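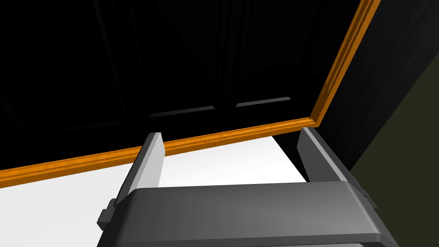 Approach planning in Sengar

Sengar is a motion planning and simulation package for robot arms with two-finger grippers. It is written in C++ with a Python interface and is used mainly to test how an arm moves toward household furniture such as cabinets and drawers. Development began at Gedum, a small software firm, as an add-on to the older Badico simulator. It became a separate package when the planner was rewritten.

Operation

The planner works in two stages. The first builds a coarse path from the arm's current pose to a point short of the target handle. The second refines the last part of the motion using the view from the wrist, where the open fingers and the cabinet front can both be in sight. Handles are stored as short line segments with a direction, and the gripper is turned to match that direction before it closes.

The control loop runs at 20 Hz by default. If a refined path is not found within 30 milliseconds, the arm keeps to the last valid path.

Scenes

Sengar ships with 39 kitchen layouts. Surface colors and textures can be changed between runs without altering the collision shapes, so a cabinet with black doors and orange wooden trim is the same obstacle to the planner as a plain white one. Raised trim is modeled as a separate collision body. Early releases left it out, and planned paths sometimes passed through the molding.

Limitations

Dark, glossy doors remain difficult for the handle detector. Handles close in color to the door behind them may be missed or placed too low, and the manual advises raising the scene lighting in such cases. Soft objects are not supported.

Related software

Sellach, a log viewer, reads Sengar recordings and plots finger gap and joint positions over time.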